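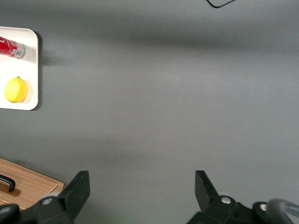

A can and a lemon on the tray, seen from the wrist of the arm.

Call for participants: help us write the house rules for working next to small robot arms

Stunton is putting together a working group on good practice for tabletop robot arms, the kind that pick up groceries and other household things, and we would love to have you with us. We have 15 places. You don't need to be an engineer, and you don't need to have read a single safety standard in your life, though if you have, please come too and bring your opinions!

The group will meet in the evenings, starting in September, at our Eltura workshop. There will be seven meetings of 2 hours each, with soup and bread at the break. Between meetings we ask for a little reading, mostly drafts of our own rules, which at the moment run to almost 3 pages and are (we admit it) rather hard going in places.

What we would like to settle together:

Where hands may be while an arm is powered, and who says "clear" before it moves.
How a table should be laid out before a run, cables and trays included.
When a gripper's fingers need checking, and how that check gets written down.
What a newcomer must be shown before working alone.

Guangming Lei will lead the sessions on stopping and restarting, and Assunta Bellini will look after the written text, so if you are the sort of person who cares where a comma goes, she will be very glad of your company. Everyone gets time at the bench as well – we don't think anybody should vote on a rule they haven't tried to follow.

We are especially hoping to hear from people who teach, who work in kitchens or stockrooms, or who have trained others on machines of any kind. You must be 18 or over. Travel within the city is paid back, and there is a modest fee for each meeting. The workshop has step-free access, and we can arrange an interpreter if you let us know early.

To apply, send Ginevra Guerra a few lines about yourself and one rule from a past job that you thought was a good one, or a terrible one. Please put "Eltura group" in the subject line. She answers everybody, usually within the week.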